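Home / Simulation Software / Appliance Task Packs / Cutel Oven

Cutel Oven Task Pack
Simulated front-door opening for single-arm manipulators
Part no. CT-OV-67
Made by Steletti, Sepúlveda
License: per seat, research or commercial

Cutel Oven is a ready-to-run simulation task pack for training and testing door-opening policies on small countertop appliances. It contains the scene, the robot model, a demonstration set, a reference policy and the scoring code. The reference policy was trained with the Rarilby contact-first method, which scores a demonstration by how the fingers meet the handle before it scores the motion of the door.

The pack is sold to groups that want a fixed task to compare against and do not want to build the kitchen themselves. It installs as a single archive. The scene can be opened and edited with the tools supplied.

Scene and robot

The scene is a pale speckled countertop in a corner with tan walls. A toaster-oven-size appliance with a black top, gold-colored trim and a bar handle across the front is the target. A soda can and a small piece of fruit are included as loose objects. Both are free bodies and will move if the arm strikes them. The robot is a white arm with a black two-finger parallel gripper.

The handle is a thin bar that stands out from the door on short brackets. Clearance behind it is small. Most failed episodes in our tests were lost in this gap – one finger lands on the bar and the other lands on the door – and the approach stage of the policy was written with that failure in mind.

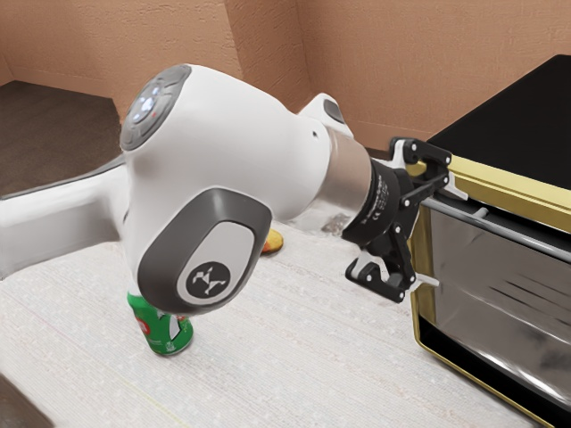 Training method

Standard practice is to train on complete demonstrations and weight every time step the same. The approach to the handle is long and the contact is short, so a policy trained this way sees very little of the part that decides the outcome. Rarilby splits each demonstration at first contact. Steps before the split are thinned out. Steps near the split are kept in full and are replayed with small offsets in finger position.

Offsets are applied along the bar, across the bar and toward the door. Offsets along the bar do little harm and are used mostly as a check. Offsets toward the door are the useful ones. A replay is kept if both fingers can still close on the handle, and marked as a negative if they cannot. Negatives are used to train a small contact critic that runs next to the policy and can hold the gripper open for another step.

The contact critic can be switched off. Results with it off are listed further down this page.

Demonstration set

The set holds 2,953 demonstrations. All were recorded in simulation by teleoperation, then filtered by hand to remove episodes where the operator let go of the handle and took it again. Each demonstration includes:

Joint positions and velocities
Gripper width and commanded width
Door angle
Pose of every loose object
Contact flags for each finger
Color images from each camera enabled at record time

Camera images are stored as rendered. No noise, blur or color shift is baked in. Users who want these can add them at load time with the supplied filter, which is off by default.

Surfaces and rendering

Reflective materials are the hard part of this scene for any policy that works from images. The sink has a polished steel basin and a gold-colored rim, and the steel picks up its surroundings as streaks and dark patches. In early versions the image encoder gave strong responses to these reflections and weak responses to the edges around them. We did not dull the steel. The encoder is trained with the environment map rotated between episodes, so that a reflection seen in one episode is not in the same place in the next.

The countertop has a fine surface texture with faint pinkish-beige streaks. It is a tiled image map and can be replaced. Replacing it with a flat color makes the task easier and the results are then no longer comparable with ours. The ribbed drainboard in the sink is modeled as real geometry, including for collision, and is not a bump map.

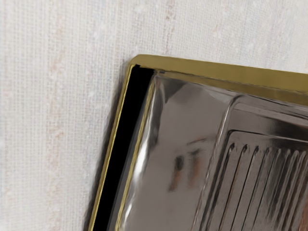

Steletti Product Data – Cutel Oven – Issue 4 – Page 2

Camera placement is open. The scene file accepts cameras fixed to the room or attached to any link of the arm. The reference policy takes one room camera and one hand camera. Swapping either one for another position requires retraining of the encoder. The contact critic does not use images and can be kept.

Lighting is a single environment map plus an area light. Shadows from the arm fall on the countertop and are not filtered out of the training images. If you turn shadows off to save render time, retrain.

Reference results

All results are for the trained policy as shipped, run from the start poses in the file supplied. A trial is scored as a pass if the door reaches the target angle and the gripper has not slipped off the handle on the way. Knocking over the can does not fail a trial but is written to the log.

Trials per condition: 500
Pass rate, contact critic on: 67 percent
Pass rate, contact critic off: 62 percent

The gain from the critic is smaller than we expected from the training curves. It comes almost entirely from starts in which the hand arrives low, with the bar close to one finger. In starts where the hand arrives level the critic makes no useful difference and adds a short delay. Users who control the start pose closely may prefer to leave it off.

We also tested whether thinning of the approach steps does the work alone, with no offset replay. It does not. A policy trained that way reached the handle faster and lost it more often. The run files for this test are in the archive under "ablations" and can be repeated on the same start poses.

Hooking and grasping

The policy does not always grasp the bar between both fingers. In a share of trials it places one finger at the bar and draws the door from there, with the other finger hanging clear. This was not a target behavior. It is present in the demonstrations, where operators used it when the wrist was near the end of its travel, and the policy has copied it.

Hooking is scored the same as grasping. It holds up well at low door friction and poorly when friction is raised. A setting in the task file, grasp_only, rejects hooked contact and ends the trial. Use it if your hardware has fingers that should not take a side load. 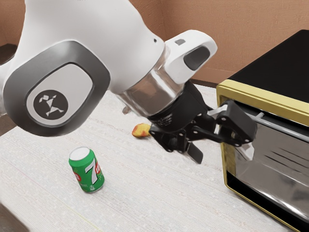 Adjustable task settings

Door friction and return spring
Handle diameter and stand-off
Oven position and yaw on the countertop
Loose objects present or absent
Contact critic on or off
Grasp only, or grasp and hook
Target door angle
Time limit

Each setting has a locked value used for the reference results. The scoring tool prints a warning at the top of the report when any locked value has been changed, and lists the ones changed. Please include this list if you publish.

Appliance model

The oven is a jointed model with the door as its only moving part. Body and door are separate meshes with separate collision shapes. The handle has its own shape again, finer than the door, as a coarse shape there lets fingers pass where they should be stopped.

Detail on the model goes further than the task needs. The metal panel has dark parallel grooves, and the casing stands on black rubber feet with their own friction value. The feet matter more than the grooves. With foot friction set too low, a pull on the handle drags the whole oven across the counter and the door stays shut. With it set too high, the oven behaves as if bolted down and the policy learns to pull much harder than it should. 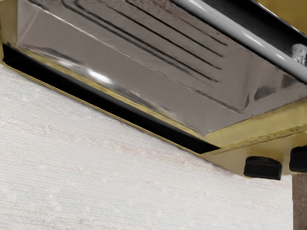 The shipped value sits between the two. It was chosen by pulling on the handle at a steady force and raising foot friction until the door moved before the body did, with a small margin on top. Users with a real oven to match should repeat this with a spring scale and enter their own value. The procedure is in the manual, in the chapter on body friction, and takes less than an hour.

Known limits

The door glass and metal are rigid. Flex in a real door is not modeled.
The gripper pads use a single friction value over their full surface.
Cable drag on the arm is not modeled.
Transfer to hardware has not been scored. The reference results are for simulation only.

Supplied with the pack

Scene, robot and appliance files
Demonstration set
Trained policy and contact critic
Training and scoring code
Start pose file
Manual (PDF, English and Spanish)

Updates

Issue 4 corrects the stand-off of the handle brackets, which in Issue 3 was measured to the wrong face of the door. Pass rates from Issue 3 should not be compared with the ones on this page. License holders can download the new archive at no charge.

Technical questions on the method or the scoring code go to Angus Faulkner, Simulation Products, Steletti. For quotes and multi-seat licenses, use the request form and give the part number.

Page revised May 2026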